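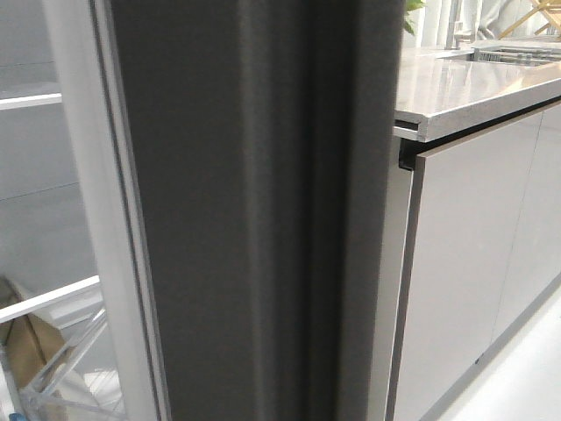

Tillman wrote: I would not switch it on again before you know why it moved. A stop that comes late one time can come late a second time.

Zarnurard, January 27, 2022
Thank you, Tillman. I repeat the facts for those who did not read my first post. The mobile arm was on its kitchen route, on program 18. I pressed the stop on the handheld. The base stopped at once, but the arm continued its turn and pushed the elbow against the edge of the counter. The log shows 689 ms between my press and the arm brake. In June, with the same load, I measured 80.

Clanau
Check the radio link before you open anything. On mine the base and the arm listen to the handheld separately, and a weak signal delays only one of them. There is what looks like a metal door frame next to your route and it may block more than you think.

Lerko
I disagree with Clanau. If the signal was weak, the log would show lost packets. Zarnurard, do you see any? For me this is a worn brake, or a brake relay that sticks. It gets worse slowly and you notice it on a bad day.

Zarnurard
No lost packets in the log. But I must say that the log keeps only the last 100 lines, so I can not be sure about the minutes before.

Clanau
Then the log proves nothing for you or for Lerko. Put the handheld on a cable and repeat the test in an open room, arm folded, lowest speed.

Tillman
Lowest speed, yes, but please not with the wireless stop as the only stop. It should never be the only one. Wire a red button that cuts the arm power directly and keep your hand on it.

Lerko
Agreed with Tillman on the button. Be careful though - if the brake is really weak, the arm can drop when the power is cut. Support it from below first.

Zarnurard
I did not think about the drop, thank you. The battery is out now. I will order a relay and wire the button before any test, and I will write the new times here, also if Clanau is right.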